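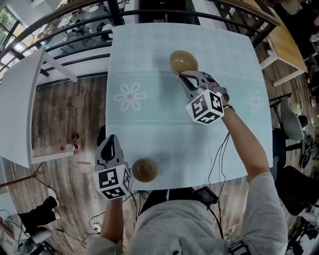

Pullwood工坊二层,两只手持夹爪同时上桌,右手一只正夹住一个棕褐色的圆形物件。

夹爪上桌:一间共享工坊里的自制采集工具

Pullwood在Jakau老城边上,楼下摆桌椅,楼上的夹层分给会员做项目。会员按月交费,桌子先到先用,大件自己搬走,小件写上名字放进柜子。Nuvdale小组从去年秋天起占着夹层靠栏杆的一张方桌,做的东西叫手持夹爪:人握着它干活,位置和开合被记录下来,再拿去教机械臂做同样的动作。

小组固定来的有五个人,白天各有各的工作,通常晚上七点以后到齐。他们的目标定得很窄,两只手各拿一只夹爪,在桌面上完成拿起、挪动、放下,数据要干净,工具要修得起。修得起这一条后来左右了大部分设计。

第一版的外壳是整块打印的,一只要打一夜,摔一次就得重来。第二版把壳体拆成四块,用螺丝合起来,坏哪块换哪块。代价是接缝多,握久了虎口会被硌到,打磨的时间比打印后处理的其他工序加起来还长。现在用的是第三版,拆法没变,接缝挪到了手掌碰不到的一侧。

手指部分改得最多。早期的手指是直的,夹方盒子没有问题,夹圆的东西就往外滑。后来改成带折角的形状,指尖向内收,接触面加了一层软垫。软垫试过三种,最厚的那种最不容易打滑,可是夹小东西时看不清有没有夹到位,最后选了中间的厚度。圆而光滑的物件从此成了固定的测试项目,每次改完手指都先拿它们试。

位置靠标记方块来定。每只夹爪后面固定一个白色立方体,几个面上印着黑白相间的方形图案,摄像头认出图案,程序就能算出夹爪在空间里的位置和朝向。原理不新鲜,网上有现成的程序库,麻烦全在细节里。图案用喷墨纸打印会反光,换成哑光贴纸后好一些;贴纸边角翘起来不到一毫米,算出来的角度就会抖。小组现在的做法是先把方块表面磨平,再用刮板一次贴到底,贴歪了撕掉重贴,不修。

方块的大小也来回改过。做大了识别稳,但两只手靠近时会互相碰,还会挡住手指;做小了不碍事,摄像头离远一点就认不出来。定下来的尺寸边长42毫米,两只夹爪一样大,图案编号不同。

材料的账记在一张共享表格里。一对夹爪的零件费合计371元,不含摄像头和电脑。最贵的是舵机和线材,打印耗材只占小头。轴承和螺丝从Angelovski买,这是当地一家五金行,可以按颗卖,不必整盒拿。小组里有人算过网购更便宜,可网购要等,缺一颗螺丝就停一个晚上,算下来还是走过去买合适。

线是抱怨最多的地方。夹爪要供电,也要传数据,两只手就是两束线,从桌边垂下去,人一转身就绕住椅子腿。他们试过无线,工坊里同时开着的设备太多,晚上信号时断时续,丢掉的数据补不回来,只好回到有线。接头后来全部换成带锁扣的,线在手腕附近先固定一次,拉扯的时候受力的是固定点,接头不容易松。地上的线仍旧没有好办法,干活前先理一遍,干完再理一遍。

供电还出过一次事。三月前后的一个晚上,电压不稳,左手夹爪的控制板反复重启,屏幕上看不出异常,录了一个多小时才发现开合数据全是零。那批数据全部作废。后来的版本加了指示灯,通电正常就亮,操作的人不用抬头看屏幕。

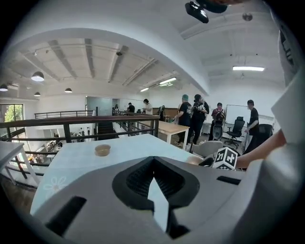

桌面的布置花的心思不比夹爪少。小组最早在白色桌面上测试,浅色的杯子放上去,程序常常分不出边缘。换成深色桌布,杯子清楚了,手臂的影子又看不清。现在铺的是浅蓝色的印花布,两朵雏菊是布上本来就有的。他们比较过纯色布和印花布,结论是留一点花纹没有坏处,将来机械臂要去的地方本来也不会是纯色的。

光线没法控制。夹层靠窗,白天和晚上差别很大,吊灯和日光灯管混在一起,颜色也不一致。有会员建议搭一个遮光棚,小组讨论后没有采纳。棚子占地方,隔壁桌的人进出不方便,而且在棚子里录得再整齐,拿到外面仍要重新适应。他们只做了一件事,每次开始前拍一张灰卡,把当时的灯光情况写进记录。

人也是变量。五个人的手大小不一,握法也不同。有人习惯用食指和中指带动开合,有人用拇指压。最初的手柄按手最大的那个人做,手最小的那个人握十分钟就要歇。第三版的手柄可以换握把,分大小两种,用一颗螺丝固定。换握把不影响方块和手指的相对位置,不用重新标定。

标定本身是件枯燥的事。把夹爪放在固定架上,完全张开,完全合拢,反复几轮,再换几个朝向。早先要将近半小时,程序改过以后快了许多,但谁也不敢省掉。拆过外壳要做,换过手指要做,从柜子里拿出来隔了一周也要做。表格里专门有一列填标定时间,没填的数据不进训练集。

到今年六月,小组一共录了3707段有效动作,每段从手伸向物件开始,到手离开物件结束。作废的另外存着,有over 800段,原因大多是标记被手臂挡住,其次是线被扯松。作废的比例在换了第三版之后降下来不少。这些作废的记录没有删,其中一部分后来用来检查程序,看它能不能自己发现标记丢失。

机械臂那一侧进展慢一些。小组用的是一台二手的小型机械臂,末端装了和手持夹爪同样的手指,这样人手上录到的开合可以直接对应过去。单手拿起一个杯子再放到另一处,现在大多数时候能完成。双手配合还不行,两只手靠近时动作会犹豫,停在半空。小组的判断是双手靠近的记录太少,接下来几个月主要补这一类。

工坊对这张桌子的态度比较宽松。别的会员路过会停下来看,也有人坐下来试着录几段,拿起杯子的动作一个人一个样。小组欢迎这样的试用,条件是先做标定,录完在表格里写明是新手。新手的动作慢,停顿多,起初他们担心会拖累训练,分开训练比较过一次,加进去以后机械臂在物件位置偏一点的时候反而更稳。这个比较只做了一轮,小组自己也说样本不够,打算补做。

图纸和程序放在工坊内部的共享盘里,会员都能下载。目前按图纸另做了一对的有一组人,他们想用来录叠衣服,手指加长了一截,软垫也换了。布料比杯子难得多,夹起来以后形状一直在变,他们还没有录出满意的数据。两组人商量好接口保持一致,手指和握把可以互换。

第四版已经画了一半。计划里的改动有三处:外壳减重,方块换成卡扣安装,线从手柄底部引出。减重这一项争论最久,壳壁再薄,摔到地上很可能会裂,夹层的地面是硬的。现在折中的办法是只减靠近手指的一段,重心往手掌方向移。第一只样件打算用上一版剩下的耗材打印,Angelovski那边的轴承已经订好,到货以后先装左手。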